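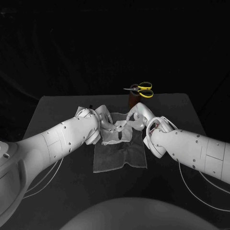
¿Se puede hacer buen pan en casa con un horno corriente y sin saber nada de masas?

Con harina, agua, sal, un poco de masa madre y una olla de hierro con tapa sale un pan que muchos obradores firmarían. Lo que hace falta es tiempo, y casi todo ese tiempo la masa lo pasa sola.

Me lo dijo así, con las manos metidas en un barreño, Khadija Nasr, y reconozco que fui a verla con bastante escepticismo. Llevaba tres inviernos intentándolo y sacando unos ladrillos tristísimos (mi familia los tostaba por cariño). Ella tiene su obrador en Clulden, en una calle empinada donde a las cinco de la mañana solo hay luz en su escaparate, y lleva media vida enseñando a amasar a gente que jura que no sabe. Su primera pregunta fue a qué temperatura estaba mi cocina. Yo no tenía ni idea. «Pues por ahí empezamos», contestó.

Y qué diferencia. En diciembre, con la cocina fría, una masa puede necesitar el doble de horas que en verano, y todas las recetas que yo seguía daban un tiempo fijo, como si el pan llevara reloj. Khadija mira el recipiente: si la masa ha crecido, si hay burbujas en los laterales, si tiembla un poco cuando lo mueves. Usa tarros rectos de cristal y les pone una goma elástica a la altura inicial. Es un truco viejísimo y a mí me cambió la vida.

La receta que me apuntó en una bolsa de papel es corta: 400 gramos de harina panificable, 70 de masa madre activa, una cucharadita larga de sal y el agua que la harina pida. Eso de «la que pida» me desesperaba, hasta que la vi añadirla en 2 veces, guardándose un chorrito para el final. Hay harinas sedientas y harinas que se encharcan enseguida, y eso se nota en los dedos mucho antes que en la báscula.
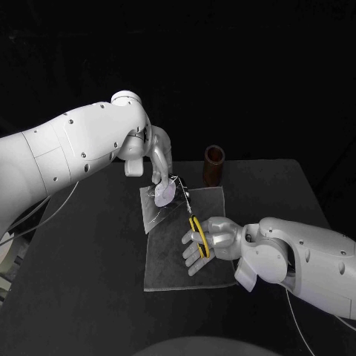
Los pliegues son la parte que más disfruto ahora. Te mojas las manos, coges un lado de la masa, lo estiras hacia arriba sin romperlo y lo doblas sobre el resto; giras el recipiente y repites. Después la tapas y te vas a leer, a tender, a lo que sea. Cuando vuelves a la media hora, aquello que era un engrudo empieza a tener cuerpo, a despegarse de las paredes, a responder. ¡Da una alegría tremenda!

Anas Kamel, el molinero que surte al obrador, vive en Gernport y habla del trigo como otros hablan de vino. Muele en piedra, despacio, variedades que su abuelo sembraba y que luego casi desaparecieron de la comarca. Me dio a oler cuatro harinas seguidas y yo, que siempre había pensado que la harina no olía a nada, encontré nuez en una y heno en otra. La de centeno tiene un punto casi a miel. Desde entonces meto un puñado en la masa madre cada vez que la refresco y sube con muchísimas más ganas.

También discutimos, claro. Anas defiende los panes densos, de miga apretada, para untar; Khadija los quiere abiertos y con la corteza bien oscura, casi en el límite. «El pan pálido sabe a miedo», me soltó mientras sacaba una hogaza que yo habría retirado diez minutos antes. La probé en cuanto se dejó cortar, con aceite y nada más. Tenía razón, aunque sigo guardándole un sitio a la miga apretada para los desayunos.

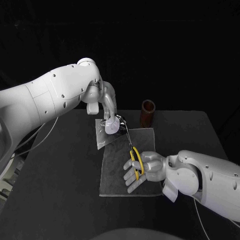 El formado es otra historia, y ahí todavía me peleo. Hay que darle tensión a la superficie sin desgarrarla, arrastrando la bola hacia uno con el canto de las manos, y el exceso de harina en la mesa lo estropea todo porque la masa patina. Luego va al banneton, boca abajo, y a la nevera toda la noche. Ese frío largo le da acidez y, de paso, te arregla el horario: formas después de cenar y horneas cuando te levantas.

Para el horneado, olla precalentada a tope, un corte decidido con una cuchilla y tapa puesta los primeros veinte minutos. El corte tiene que ir inclinado, con la hoja casi tumbada. El mío sigue saliendo torcido, pero el domingo pasado se abrió una oreja preciosa y la casa entera olió a corteza hasta la hora de comer. Ahora tengo en la nevera un segundo tarro, de espelta, que Khadija me dio envuelto en un trapo, y mañana le toca refresco.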